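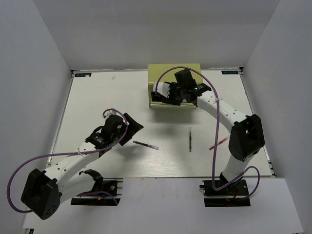 FOR IMMEDIATE RELEASE

Toveck Opens Its Robot Lab to Buckley Neighbors

BUCKLEY, May 20, 2024 - Toveck welcomed 116 visitors to its Buckley lab this month for an open day built around Iris, the company's two-armed tabletop robot. Guests came in small groups, stood close to the workspace and asked questions while the team put the arms to work on everyday desk items: pens, a marker and a small yellow-green box.

"People expect a robot to do something huge," said Janka Kopecký, who leads the Iris project. "Then they see two arms over a white table with a purple pen and a red pen on it, and they lean right in. I loved that! Picking up a pen is hard work for a machine, and our visitors got that very quickly."

Each session ran 55 minutes. Engineer Bendik Løken opened with a short talk on how the two arms share one table without getting in each other's way, then took requests from the group. The youngest guests mostly wanted to know if Iris can draw. (Not yet, but Løken has promised to try.)

Among the visitors was Chelsea Fothergill, a science teacher at Fuveck School, who brought 3 of her students.

"They talked about the grippers all the way home," Fothergill said. "One of them wants to build her own, and she has already asked me for cardboard."

Visitors left 287 written questions on cards by the door. Lab manager Jarlath Rafferty and his colleagues are working through the stack now, and the answers will be posted at the lab entrance as they are finished.

Toveck plans to hold another open day in Buckley. School groups can ask for a place by contacting Daithí Horgan in the Toveck press office.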